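# Care of Knitwear and Denim at Home

Household Guidance Sheet, revised Mar 23, 2020

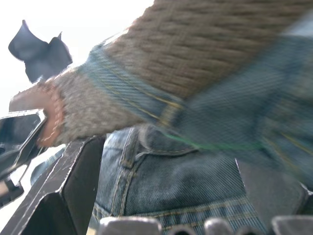
One reader wrote to the Grernenport Household Advice Service that every sheet she had consulted treated wool and denim separately, although she owned several garments that combined the two and had ruined one of them in a hot wash. Her letter prompted this revision. The guidance below covers knitted garments, denim garments, and garments made of both.

## Before washing

Read the care label first. Where the label and this sheet disagree, the label should be followed. If the label has been removed or has faded, treat the garment according to its most delicate part. A jacket with a denim body and knitted sleeves is therefore to be washed as knitwear.

Most outer garments are washed too often. Airing overnight on a broad hanger, near an open window but out of direct sun, will remove cooking smells and light perspiration. Small marks may be treated with a damp white cloth and a drop of mild liquid soap. Press the cloth against the mark and lift it away. Rubbing raises the fibers and leaves a dull patch that is more noticeable than the original stain.

Empty all pockets, close zippers and snaps, and turn the garment inside out. Check cuffs and hems for loose threads. A pulled loop in a knit should be eased back to the wrong side with a blunt needle or a fine crochet hook. It should never be cut.

## Testing for color loss

New dark denim gives up dye for several washes, and pale knitting yarn will take it up readily. Test every mixed garment before the first wash:

1. Dampen a corner of white cotton cloth with cool water.
2. Press it firmly against an inside seam of the denim for 2 minutes.
3. Examine the cloth in daylight.

A faint blue tint is normal. If the cloth shows a strong color, the garment should be dry cleaned or washed by hand in cool water with a color-catching sheet, and it must not be left to soak.

## Washing by hand

Use a clean basin large enough for the garment to lie without being folded tightly. Fill it with cool water and dissolve the detergent fully before the garment goes in. A detergent made for wool is suitable for both fabrics. Ordinary powder is too harsh for wool, and bleach should be kept away from both.

Press the garment gently under the surface and move it back and forth for a few minutes. Do not lift it out by the shoulders or sleeves while it is full of water – the weight will stretch the knit, and ribbing that has been pulled out of shape seldom recovers fully. Drain the basin with the garment resting on the bottom, refill with water of the same temperature, and repeat until the water is clear.

Sudden changes of temperature are a frequent cause of felting. Of the 641 letters on laundry received by the Service before this revision, 388 concerned shrinkage of one kind or another.

## Washing by machine

A machine may be used if the label permits it. Place the garment in a mesh bag, select the wool or delicate program, and choose the lowest spin speed. Towels and trousers should be left for another load, as heavy items rub against the knit and cause pilling. Fabric softener is not advised.

## Drying

Roll the garment in a dry towel and press along the roll. Wringing is to be avoided. Unroll it onto a second towel or a flat drying rack, and shape it while it is still damp: straighten the seams, square the shoulders, and push the cuffs gently together so that the ribs lie closed. Denim dries more slowly than thin knit and more quickly than thick knit, so both parts should be felt before the garment is put away.

Tumble dryers and radiators are not suitable.

## Pilling and small repairs

Pills form wherever fabric rubs, chiefly on the inner forearm, under the arm, and at the side where a bag is carried. Lay the sleeve flat on a table, hold it taut with one hand, and pass a fabric comb over it in one direction with very light strokes. Readers in the Stępień district may borrow combs and darning tools from the lending cupboard at Tesero Hall.

Decorative topstitching on denim is sewn with heavy thread and a long stitch. Where it has broken, resew through the existing holes with thread of matching weight, and overlap the sound stitching by 2 inches at each end. At a join between denim and knit, use a slightly loose stitch so that the knit can give without tearing.

## Storage

Knitwear should be folded. This applies also to mixed garments with heavy sleeves, which will lengthen on a hanger over a season. Wash or air everything before storing it, as moths are drawn to soiled wool. Cotton bags are preferable to plastic – they keep out dust and allow the fabric to breathe. Cedar blocks may be added, and should be sanded lightly each March to renew the scent.

Inspect stored woolens at intervals. If moth damage is found, seal the affected garment in a bag, vacuum the shelf and its corners, and wipe the surfaces with warm soapy water.

Printed copies of this sheet are available from the Lamurance reading room and from the front desk of the Service in Grernenport.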